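Knurled finger pads or plain ones for cloth and small blocks?

ncozma
Started on 7th December
Two-arm setup, two-finger gripper on each. I've been trying the Vudport pads, the crosshatch ones. The wrist camera gives a decent view of both pads with the jaw open:

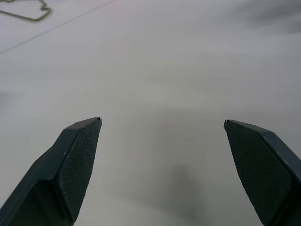

Wrist camera, jaw open, white table behind.

Blocks are fine. Thin cloth slips in 17 tries out of 42, and I'm wondering whether to go back to plain rubber.

wandberg_r
I'd go back. Knurling is good on hard plastic and poor on thin fabric. We swapped ours in January and didn't regret it.

Semeniuk
Disagree. That many slips sounds like closing force to me. What is the controller set to? And what else is in the test?

ncozma
Force is on the default, so you may have a point. This is the layout as the head camera has it.

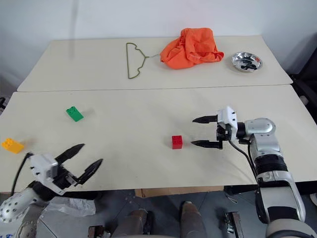 I do the red block first, then the orange cloth, then the hanger. Same order for both arms. The hanger is the worst of them – the wrist view loses it once the fingers get close.

yboiko
That's a camera problem, so I wouldn't blame the pads for it. Try the head view for the approach.

wandberg_r
Still think it's the pads.

Semeniuk
Put the force up two steps and run the cloth again before you buy anything.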